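Draseo Short Courses
Building with Bricks: Planning, Sorting and Recording a Small Model
Handout 3: Laying out the work before you build
March 2018. Notes by Ilse De Smet

Bring this sheet with you to the practical. You will also need a pencil, a rubber and the squared paper from Handout 2.

1. The baseplate

Everything in this part of the course is built on one baseplate. Decide at the start which edge is the front and write it at the top of your plan. If you turn the plate during the work, turn the plan with it. Most of the mistakes in last October's group came from people reading the plan one way and the plate another.

Positions are given by counting studs from the front left corner, first to the right and then away from you. A brick at 6, 4 has its own front left stud six along and four up. Write the position down before you press the brick home.

2. Loose bricks

Keep loose bricks to one side and not in the middle of the plate. A brick standing on the studs without being pushed down looks much like one that has been fixed, and it is easily copied on to the plan by mistake. Spread them so that each colour can be seen. For the small models in this handout there is no need for trays, and a clear patch of table will do. 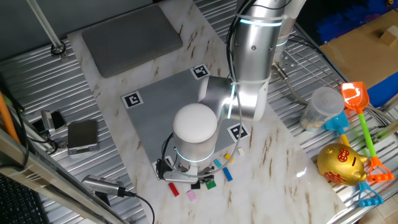 Fig. 3.1 Small bricks laid out on the marble-patterned top beside a grey baseplate.

When you pick from a spread like this, take the brick you need and leave the others where they lie. Pushing the whole lot about to find one piece loses more time than it saves. Dark bricks are hard to tell apart in shadow, so put black and dark blue on the side nearest the lamp.

3. The parts list

Write the list before you start. Each line has four entries: colour, size in studs, type (brick or plate) and position. Size is always written with the smaller number first, so 1x4 and never 4x1. A plate is a third of the height of a brick. Three plates stacked make one brick, and you may swap them if you note it on the list.

The full Porgate model has 249 parts and the Vik model has 324. You will not be building either of these yet. Exercise 3 has 19 parts and fits in one corner of the baseplate.

4. Checking by weight

For longer lists, weighing is quicker than a second count. Weigh one brick of each kind ten at a time, divide by ten, and enter the result in the last column. Add up the column and compare it with the finished model. Set the scale to zero with the empty dish on it, and keep it on a firm surface away from your elbows.
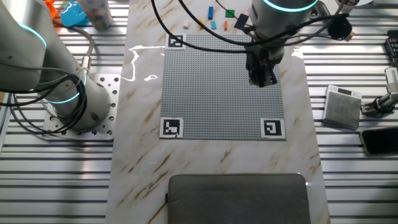 Libor Vondráček found that the weights only agreed once he had stopped mixing old and new bricks of the same size, and he would put a line about that on the parts list itself.

The line has been added to the blank list at the back.

5. Exercise 3

Work in pairs. One person reads out the list and the other builds. Change over after the tenth part. When the model is finished, draw it from the front and from above, then take it apart and give your drawings to another pair to build from. Do not hand over the parts list.

Hand in: the parts list, both drawings, and the total weight.

Reading for next time: Skjelbred, course notes, section 4 (corners and overlaps).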